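### 4.2 Drying the pellets, or how I lost most of March

I went into this section thinking moisture would be the boring part. I had two grades of nylon to compare, a small press at the Drarnau shop, and a dryer hopper that everybody told me was fine. So I set it to the temperature on the bag, went home, and started molding the next morning. The first parts came out with silver streaks fanning away from the gate, and I spent two days blaming the mold (sorry, mold).

Konrad Kwiatkowski was the one who asked how long the pellets had been sitting in the open before they went in the hopper. I had no idea! I hadn't written it down, so I threw out that first batch of results and began again with sealed bags and a proper log.

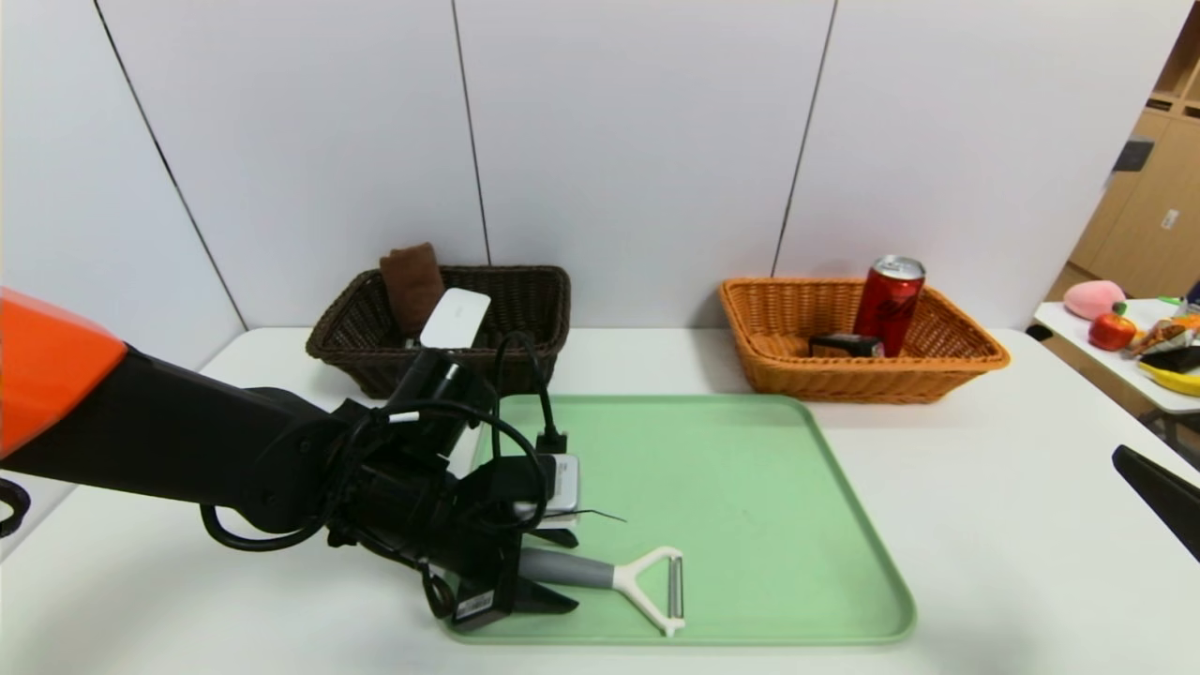 For the second try I molded 284 test bars at a melt temperature of 284 °C – same number twice, pure chance, and it has confused every person who has read a draft of this. I kept 40 bars from the Martens grade and 40 from the Trorton grade for bending tests. The rest went to color checks, weighing and a few trial cuts that I don't report.

The two grades behaved differently from the start. Martens pellets gave clean bars after a short dry, and drying them longer only made them a little yellow. Trorton pellets needed the full night. When I pulled them early, the bars looked okay on the outside but had tiny bubbles near the thick end, and those were the ones that snapped first.

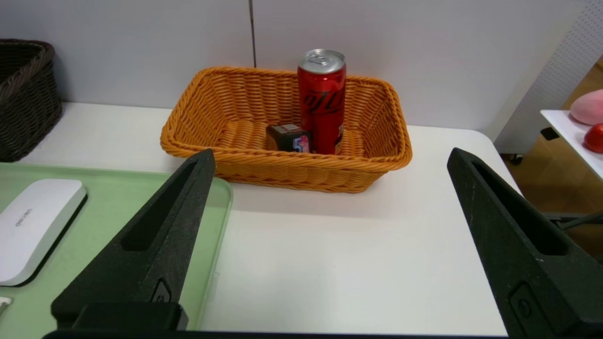

Figure 3. A red can in an orange woven basket.

I also tried leaving dried Trorton pellets in an open tub next to the press, the way we do on a busy Wednesday when the hopper is full. After 9 hours the streaks were back, and the bars were as brittle as the ones from my thrown-out batch. The Driment moisture meter picked it up well before I could see anything on the parts, so I'd trust the meter over my eyes any day.

One thing I can't explain yet is why the first few shots after a pause were worse than the ones that followed, even with dry pellets. My guess is that the melt sat too long in the barrel and started to break down. I didn't purge the same way after every pause, so I've left those shots out of the averages and come back to them in Section 5.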